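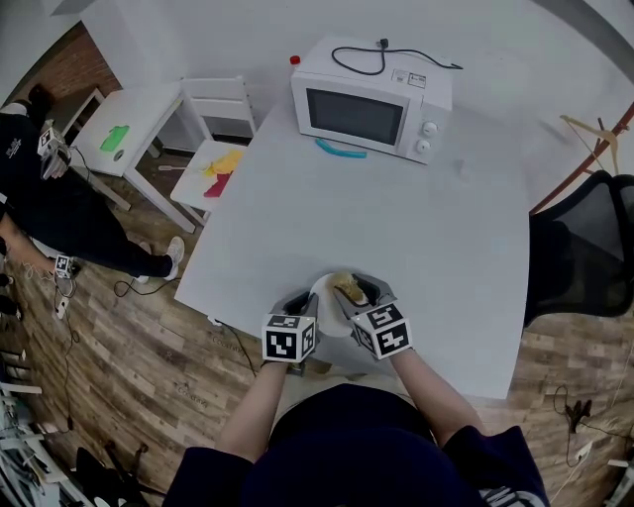
**Figure 4.** A reheating station: microwave with two control knobs, open table in front of it, and a round white plate with a piece of golden-yellow food.

### 4.2 The landing space in front of the microwave

We came to this study expecting to write mostly about cooking times and power levels. What caught our attention instead was the stretch of tabletop between the oven and the person using it! We call this stretch the landing space, and it turned out to carry much of the work of a reheated snack. A plate waits there before it goes in, food is shifted on it, and it comes back there when the bell rings (or, quite often, well before the bell rings).

Figure 4 shows the layout we call "front landing." The oven stands near the far edge of a pale rectangular table, and the plate sits at the near edge, between the user and the door. Across the Sedville and Trustgate sites we logged 938 reheating episodes with this layout, out of 1607 in total. The remaining episodes used a side landing, where the plate is set down to the left or right of the oven on a counter of the same height. Both layouts are common in shared kitchens, and we were delighted to find how differently people behave in them.

With a front landing, users tended to pull the plate close and adjust the food before lifting it. A slice would be nudged toward the middle or turned so that its thick end faced outward. Folasade Adeleke, who coded the Sedville episodes, named this "fussing," and the name stuck. Fussing took place in most front-landing episodes and was much rarer with a side landing, where the plate usually went straight from counter to oven. We had not seen this small habit treated in earlier work on kitchen layout, and it deserves a closer look.

Controls matter too. The oven in Figure 4 has two round knobs, one above the other, to the right of the door window. Knobs of this kind can be worked with one hand while the other stays near the plate, and our users did so freely. On the keypad ovens at Trustgate they more often stepped back and read the panel first. The median time from closing the door to starting the oven was shorter with knobs at both sites, though the gap was wider in the morning than in the late afternoon.

Small items also gather on the landing space. A light-blue plastic strip and a small white object share the table with the plate in Figure 4, and both leave plenty of room to work. In busier kitchens we saw lids, spoons and folded napkins creep forward until the plate had to be put down at an angle. Mimoza Janevski suggested scoring this crowding on the five-step Amadi scale, and we did so for all episodes recorded after February. Scores of four and five went along with longer handling times in both layouts. The effect on fussing was less clear: some users cleared a patch and carried on as usual, while others held the plate in one hand and skipped it.

We return to the role of plate shape in Section 4.3, where the 159 episodes with bowls are treated separately.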